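Robotics club: arm drops or misses small parts in the bin, demo coming up

Posted in: School and College Projects
Views: 2837

Kacper Nowicki

Hi all, first post so go easy on me. I'm in the robotics club at Broltdale (second year) and our team project is bin picking. You throw a few odd little things in a gray bin, the arm reaches in, picks them up one at a time and puts them somewhere else. Sounds simple! It was simple on the whiteboard.

Our problem is the last bit of the reach. The arm goes over the bin fine, comes down fine, and then it either closes on nothing or it nudges the part and the part slides off toward a wall. Once something is lying right up against the side we pretty much never get it back. We did a run of 30 picks last night and got 8. Our club advisor was very nice about it, which made it worse.

Stuff we already tried:

Slowing the approach way down. Helped a tiny bit, and now a full run takes forever.
Closing the gripper harder. Parts shot across the bin.
Redoing the calibration with the printed target. Twice. The numbers look good and it still misses.

We have to show this in June and the plan (my plan, sorry team) was to have it clear a bin without anybody touching it. Is this a calibration thing, a gripper thing, or is our picking code just bad? I wrote most of the picking code so be gentle.

Callum Clegg
Member, 200 posts

It's always calibration. Redo it.

Brenda Hollis

I coach a team at Hirnlow and we did almost the same project, so I have opinions. Sorry, this got long.

First, I don't love "redo the calibration" as an answer when you've done it twice and the numbers look good. What I would check is where you calibrated. If you held the target flat on the table next to the bin, your numbers are good for the table. The bin floor is at a different height and the arm is in a different pose when it's down in there. Put the target inside the bin, on the floor, and do some of your points near the corners. My kids got a big jump from that and nothing else.

Second, go look at your cables. I mean really stand there and watch them while the arm moves. Ours were tied so tight at the wrist that every time it turned one way the whole bundle tugged on the gripper. You could put a finger on it and feel it. We gave them a nice fat loop and strapped them further back up the arm. Just make sure the loop can't hang down in front of whatever camera you're using, or catch on the bin wall. Ask me how I know.

Third, is your bin held down? If the gripper bumps a wall and the bin shifts even a little, every pick after that is off by the same amount, and you will blame your code for a week. We clamp ours and put tape on the table so we can tell if it's crept.

For parts stuck against the wall, we gave up on straight-down grabs and wrote a little push move. Tips go down between the part and the wall, drag it toward the middle, then take a new look and try again. It looks clumsy and the judges loved it.

One of our students, Lacey Whiteley, wrote up her settings for the push and I can ask if she minds sharing. Photo of the arm over the bin so you can see how the hose and cables run: 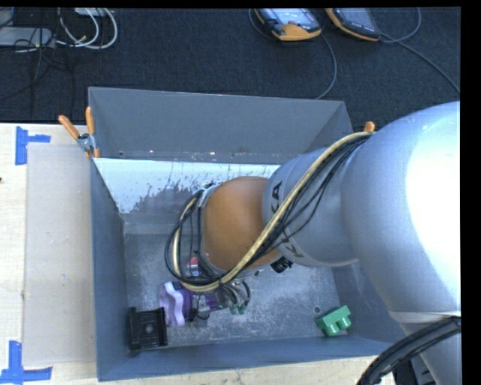

Arm over the bin, parts still in. Check out the cable loop by the wrist and the orange clamp on the back corner.

Also, start with one part in the bin. Get that boring and reliable, then add a second. And mix your shapes early. Blocks with studs on them are a totally different grab from something smooth, and we found that out way too late.

Reece Catterall

Agree with Brenda on the bin. We ran a Hoekstra gripper at our club and the fix for parts shooting out was closing slower, with less force. Rubbery fingertips helped too. Can't help on the code side, we used the Clatico software and just clicked things.

Kacper Nowicki

Ok so we calibrated on the table. Both times. I'm going to go lie down.

Doing it inside the bin tomorrow, and clamping the thing. Brenda, yes please on the push settings if Lacey's okay with it!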